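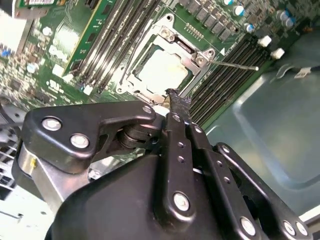 Slide 1. Processor in its socket, retention lever at right, old paste still on the heat spreader.

Speaker notes: Taking Desktops Apart for Parts, Without Losing the Parts
Séverine Chevalier, Okance workshop series, 10 March 2021

Start on slide 1 and leave it up during introductions. Mention that Nisreen Moussa will take questions on resale and grading at the end. I cover teardown only.

Scope. Office desktops and small servers that arrive at Okance for parts recovery. Laptops are a separate talk. Displays go to Biwott and we don't open them.

Point out the whitish residue on the heat spreader. Paste stays there until the processor is out of the socket and on the bench mat. Wiping it in place pushes paste over the side of the spreader and down toward the contacts. A processor with paste in the contacts goes to Fisow as scrap, whatever the model.

Sequence for the socket:
Release the lever by pressing down and out, then up. Let it rise under control.
Open the retention frame fully before touching the processor.
Lift by two opposite edges, straight up. No tilting.
Fit a socket cover at once if the board is being kept.

Memory comes out before the processor when the slots are close to the lever. On many boards a module standing in the nearest slot blocks part of the lever travel. Check this before applying force. If the lever stops early, look at the slot first.

Pause for questions on sockets. Keep it to 5 minutes.

Next slide. Working order in the case.
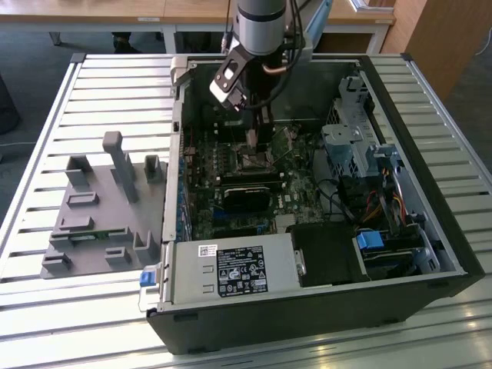 The tower goes on its side with the board facing up. Every step after that depends on cable access, so cables are first. Photograph the routing, unplug the board end, then the drive end. Pull on the connector body. Colored power wires running to the drives are often bundled tightly enough that the latch can't be seen, so find it by touch before pulling.

Colored plastic inside a branded case usually means a part meant to be moved by hand. Blue tabs on drive bays are the common case. Try the tab before reaching for a screwdriver. We get several bays a month with cracked rails and an intact release tab beside the crack.

Order used on our bench:
Cables
Drives and drive bay
Expansion cards
Memory
Heat sink, then processor
Power supply
Board

The power supply comes out late for a plain reason. It is heavy and it keeps the case from sliding while the cards are pulled. Wait 60 seconds after unplugging the cord before any work starts, and hold the power button for 7 of those seconds. We don't open the supply itself. Read the label, enter the wattage, shelve it.

Expansion cards: remove the bracket screw or open the bracket clamp, release the slot latch if there is one, then lift evenly along the length. Long cards bind at the latch end. Rocking the card sideways is the usual cause of a split slot.

Screws go into the Ulleo tray by compartment, one compartment per step. Do not combine steps. The tray is carried with the unit until the board is out and logged.

If running late, skip the log sheet example and go straight to the metalwork.

Next slide. Enclosure condition.

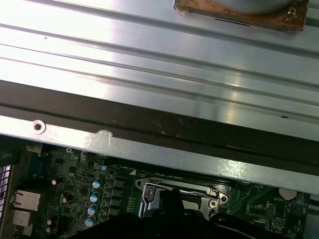

Condition of the metal is recorded before the board is graded. Dust on a flat strip is normal and gets no entry. Discoloration on a bracket gets an entry, and so does a screw head with corrosion on it, even a single one. Corrosion on a fastener means the board nearby gets a second look under the magnifier, mainly at the mounting holes and the edge connectors.

For a corroded screw, use the correct driver size, press down hard and turn slowly. If the head starts to strip, stop. A stripped screw in a bracket can be drilled once the board is out. Drilling with the board in place is not permitted, as the chips land between component legs.

Grades in use since November:
Grade A, clean metal, no entries.
Grade B, marks or residue on the enclosure only.
Grade C, corrosion on any fastener or bracket.

Grade C boards are tested 2 times, on separate days. Nisreen has the pass rates if asked. I don't have them on a slide.

Hand over to Nisreen. Leave the bench order slide up during questions. Log sheets are on the table by the door.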